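The picking hour at Prudunden starts at 6 in the morning, before the doors open to walk-in customers. Online orders that came in overnight print out at the back counter, and until last August two people took the slips, walked the aisles and filled baskets by hand. Now one person does it together with a two-armed robot, and the other is out front with customers.

Prudunden is a hardware store in Prarkville with 30 employees. It sells lumber and paint like any other, but most of its online orders are small: a screwdriver, a pack of hooks, a roller for a bedroom wall. Those orders cost more in wages than they bring in. Management at first wanted to drop them. Ok-hee Yoon, who runs the sales floor, argued for keeping them and asked Canness, a supplier of robot arms, to try out a picking station in the training room.

The trial took 45 days. Staff went through old order slips and ran them again on a practice display, and Yoon kept a log of every item that gave trouble.
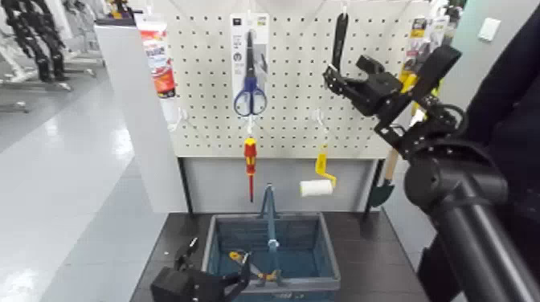
Hanging goods were the hard part, Yoon says. A box on a shelf can be gripped from the front and pulled straight out. An item on a hook has to be lifted first, then drawn forward, and it may swing while that happens. The items also have little in common. Scissors come on a card in a white package, while a slim screwdriver hangs bare below them and a small paint roller has its weight down at the fluffy end. Each needed its own grip, and staff spent much of the trial showing the robot where to take hold.

That teaching is now a paid part of the job. Gearóid Ó Flaithearta worked the paint desk for years and moved over to the station when the trial ended. He gets a higher hourly rate and 2 hours a day set aside for new stock. When a vendor changes its packaging, he is the one who finds out, usually because a pick fails.

"I know the store better than I did before," he says. "I never used to think about where the hole in the card was."

He has complaints too. The robot is slower than he is on most items, and when it stops he has to leave whatever he is doing. In the first weeks he was called over so often that he ate lunch standing up. The store has since limited the station to 135 products and sends everything else to a person.

Hours have been the main worry among the staff. Nasution, the company that owns the store, agreed in writing that no one would lose shifts to the station in its first year. What comes after that has not been settled – Yoon says she has asked twice.

The floor job has changed as well. With a second person out front in the early hours, contractors get served sooner, and some of the older employees say they prefer it to walking the aisles with a basket. Others miss the quiet. Ó Flaithearta still fills the long orders himself, the ones with pipe fittings and loose bolts, and he expects to go on doing so through the winter.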